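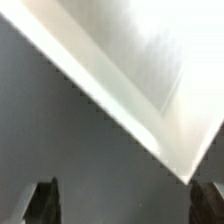 Trays and Bins: A Packing Supervisor on Rims, Corners and Stacking

Home | Articles | Storage | Workshop | Contact

Filed under: Packing & Shelving

Print this page | E-mail this article

The packing room at Olitstead stores small goods on open racks and moves them to the benches in shallow white trays. The supervisor has run the room for 4 years and wrote the handling sheet that the shift works from. We spoke on a Friday, before the afternoon pick, and kept to one subject: how a tray is chosen, loaded and put away.

The room holds 2191 trays on its list, in two patterns. The older pattern came from Brander and has a square corner. The newer one, ordered through Vevudero, has a rounded corner and a raised rim. "The rim is what you pay for," the supervisor said. "A flat sheet with a lip glued on will flex when you lift it from one end. With a rim molded all the way round, the floor stays flat and the load stays where you put it."

The rounded corner was a separate request. Square corners collected label scraps and dust, and they split first when a tray was set down on end. The supervisor keeps a repair log and gave a figure from it: 258 square-corner trays were withdrawn in one year for cracks that began at the corner. The log does not break these down by load or by shift. "I would like to say it was all heavy loads, but I can't. Some of them had held nothing but envelopes."

Color was settled early. White shows dirt, and a tray that looks dirty gets pulled and washed. Gray trays were tried for a short time and went too long between washes. The drawback of white is glare. Under the bench lights, a smooth tray with a slight gloss gives back enough light to hide small clear items such as spare lenses and plastic sleeves. The room now puts a sheet of brown paper in the tray for those orders. "A matte finish would also work. We asked for a price and it was higher, and a matte floor holds on to pencil marks."

Loading follows a fixed order. Heavy items go against the short walls, where the hands will be. Light items go in the middle. Nothing stands higher than the rim if the tray is going to be stacked, and stacks on the bench stop at five. On the rack, trays go in long side first with the label facing out. The supervisor does not allow trays to be leaned against a rack leg. "They slide. Then someone catches one with a foot, and you have a corner chip to write up."

Washing takes place in June and again in winter, with spot cleaning in between. Warm water and dish soap are enough for most marks. Tape residue is removed with a plastic scraper, held low. Metal scrapers are not used, as a scratched floor takes in ink and does not come clean again. Trays drain on their long edge with a gap of 2 inches between them and are not put back on the rack until the underside of the rim is dry. Water held there had been dripping onto the cartons below.

The Lü sorting inserts, bought last year to divide the trays into compartments, have been less useful. They fit the square-corner trays. In the rounded ones they ride up at the ends and leave a gap that small parts get under. "You can trim the insert with a utility knife. We did a batch that way and the edges are rough. I would not buy them again for this tray."

Asked what the next order would change, the supervisor named the label holder. The current one clips over the rim and comes off when trays are stacked in a hurry. A recess in the long wall would hold a card flush. The request has gone in, and the sample is expected before the old square-corner stock is retired.

Print this page | E-mail this article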